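# Right gripper lets go late over the bin - two arm packing cell

**Szu-yu Pan**

Hi all, hoping someone has seen this. We have a two arm table cell that packs small black boxes into a clear plastic bin. Ran fine for 800 cycles or so I'm told, then I took it over. Now the right gripper goes down, opens, and the box sticks to one finger for a moment and ends up leaning. Left arm does not do this. Same program on both, mirrored.

Things I tried already:

- wiped the finger tips
- slower open speed (worse!)
- swapped the bin for another one from Perrin, same size
- restarted everything, obviously

Log shows 37 late releases out of the last 121. No error codes, it just logs the delay. Is it the fingers or the bin or what. Need it going again before September.

## Replies

**Quentin Lebrun**

Check the linkage screws on the right gripper. Had the same on our Skiment cell. One pivot screw was overtightened and the finger on that side opened slow. They should be snug, finger still swings by hand with power OFF. If you have to push it, its too tight.

Also don't slow the opening down, put that back to where it was.

Order I would do it in:

1. Power off, move each finger by hand, compare left gripper to right. You feel it straight away if one drags.
2. Back off the tight pivot screw a little at a time. Drop of threadlocker, not a lot, it creeps into the joint.
3. Put a box in the bin by hand, jog the right arm down and close on the upper end only. Fingers stay clear of the floor of the bin and the liner. Left arm parked up out of the way, spare boxes on the cloth below the bin.

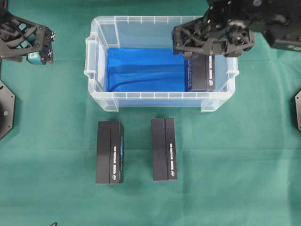 4. Open and close 11 times without moving the arm. Watch the box, not the gripper. If it shifts the same way every time your grip center is off, re-teach that point.
5. Then a full run at normal speed.

If step 1 feels the same on both sides ignore me and look at cabling at the wrist.

**Apolline Vidal**

maybe the bin is moving? ours used to slide on the cloth. tape it down

**Mireille Courtois**

Agree with Quentin on the screws, but look at the liner too. Blue fabric in the bottom bunches up and then the box stands on a fold - leans no matter how good the release is. Pull it flat before each batch. We cut ours a bit smaller than the floor of the bin at Warmont and that helped alot.

Taping the bin is fine for a test. Mark the corners on the cloth first so you can put it back in the same spot after cleaning.

**Szu-yu Pan**

Pivot screw!! Outer one on the right gripper, could barely move the finger. Backed it off, did the 11 open/close, box stays put. Flattened the liner as well. Full run still to do, will post the count when I have it.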